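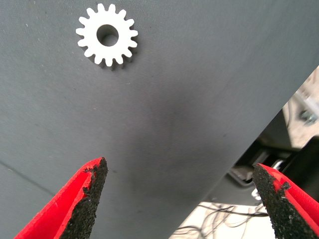 White gear on the grey cloth.

Jan 30, 2022

Rain all morning, and the sort of rain that makes you feel quite justified in staying in your slippers until lunch. I had meant to walk down to the allotment and see whether the netting had survived the wind, but I got as far as the back door, looked at the sky, and put the kettle on again. So it has been an indoor sort of day, and a nice one, all told.

I finally made a proper start on Grandad's notebook. It has been in the sideboard since we cleared the Stomora house, wrapped in a tea towel, and I have been putting it off because his handwriting leans over so far that it very nearly lies down. Once you get your eye in, though, it comes along quite well! He began it in 1925, when he had just moved to Randska to work at the bakery, and the first pages are nearly all about bread and his landlady. She charged extra for hot water and he minded terribly. There is a whole page on the hot water.

I managed 27 pages before my eyes gave out, typing it up as I went with the big lamp pulled right over the table. My favourite bit so far is the day the bakery had an order for 400 buns for the chapel outing in July, and the oven door came off its hinge at four in the morning. He and the other lad took it in turns to hold it shut with a broom. He writes that the buns were "pale but willing", and I laughed so much I had to get up and walk about the kitchen.
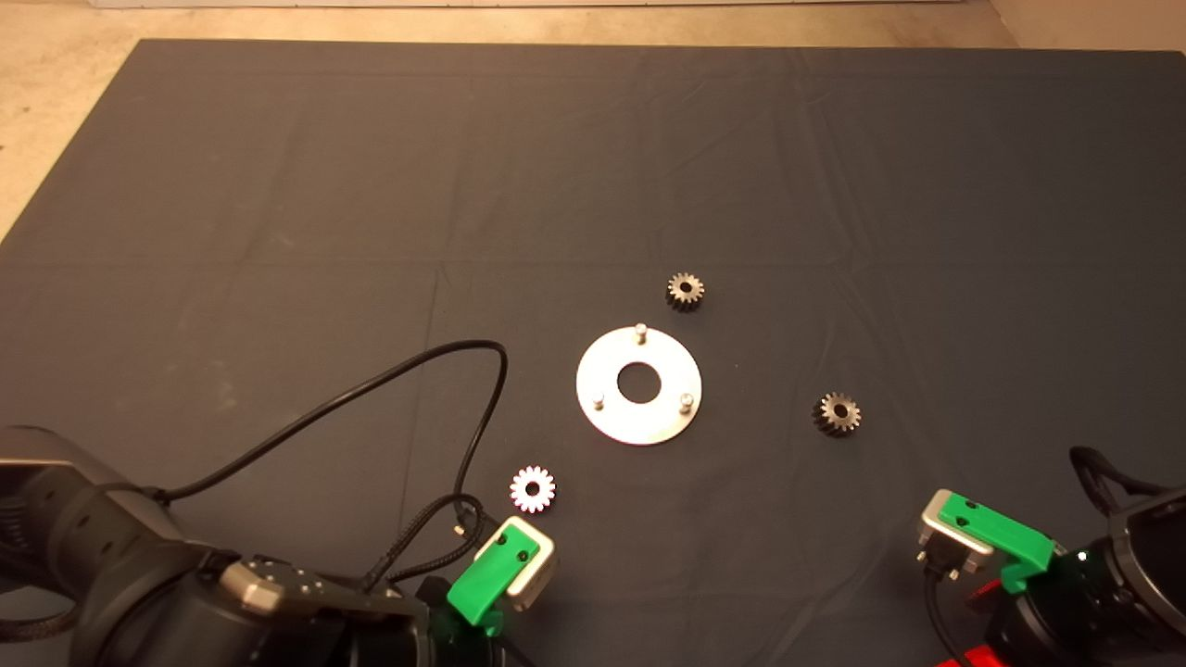
After that I was hungry for something baked, of course, so I had a go at the caraway loaf he mentions. He gives no amounts at all, only "the usual", which was no help to me, and I ended up borrowing the quantities from the old Zaugg cookbook with the broken spine. It came out rather flat and very dark underneath. I had two slices with too much butter while it was still warm and felt thoroughly pleased with myself. Next time less caraway, and I must remember to move the shelf up.

I rang my sister afterwards and read her the bun story, and she had never heard it either. She thinks there was a second notebook, a green one, that went to the cousins at Grerkance with the clock and the good blankets. I don't remember a green one, but she was always the one who went poking in drawers, so I dare say she is right. I shall write to them this week. A letter, I think, as they never seem to pick up the telephone, and I can put in a copy of the bun page to sweeten them.

Up past 10 now and still raining. The rest of the loaf is in the tin, my feet are cold, and the notebook is back in its tea towel on the sideboard with a bus ticket marking the place. He has just bought a bicycle he can't afford, so I know what I shall be reading tomorrow.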